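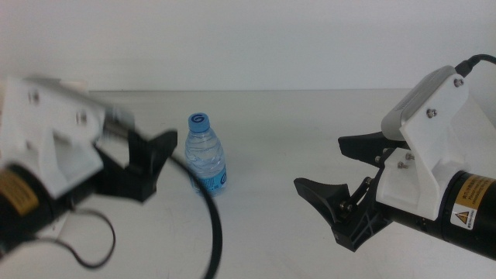
I have now read the whole of the Okden bench guide, all forty-four pages of it, and I still couldn't tell you where to put the cable.

I mention this because cables are what stop our work. We run two arms facing each other across a white table at Altitz, and most of what goes wrong there is dull. A lead gets dragged. A bracket works itself a hair out of line and every recording after that is slightly off. Okden gives cables one sentence, on page 31, and the sentence is "Cabling should be suitably managed." Suitably by whose lights? I've seen a thick black cable lie in a big lazy loop right across the table and I've seen the same cable tied back so tightly that the wrist couldn't turn. Both of those people would have ticked the box.

Then there are six pages on signage.

I'm not against rules. I've worked in a place without any and I didn't enjoy it. What I don't trust is a rule that can be passed by somebody who hasn't looked at the bench. The yellow warning label on an arm is a fair case. It's there, it has its triangle, it's full of small print, and I would bet good money that hardly anyone in our building has read it to the end. A check that asks "is the label present?" gets a yes every time, and I don't see what we've learned from the yes.

The part of Okden people quote at me is the 200-run rule: do 200 clean runs with an object before you call the task stable. Fine, but which object? A small ribbed water bottle with a screw cap is a forgiving thing to pick up when it's full and standing where you left it. Drink half and it's a different job. The guide says "a representative item" and moves on. Tamiru, the logging tool we use, will happily show you a green tick at run 200 whether you moved the bottle between goes or put it back on the same scuff mark each time. We had 3,654 runs in there by September, nearly all green, and I wouldn't promise anybody that the thing works with a mug.

I asked Rustier, who sell the checklist that goes with the guide, whether the object's starting place had to vary. The answer was that this was "left to the competence of the operator". So was everything else I asked about.

For what it's worth, we've ended up with a sheet of our own taped inside the cupboard door. It has three lines on it.

1. Move both arms through their full reach by hand, power off, and watch the cables the whole time.
2. Put a spanner on every bracket screw. Looking at them doesn't count.
3. Write down what the object was, how full, and where it stood.

It takes longer than the Rustier list and there's no certificate. I can't prove it has saved us anything either, and I'd be wary of anyone who claimed it had after one summer. Line 2 is already being skipped in the afternoons, judging by the handwriting.

The next version of Okden is meant to be open for comments soon. I'll send in the cable question again. Last time I got a thank-you and a link to the signage section.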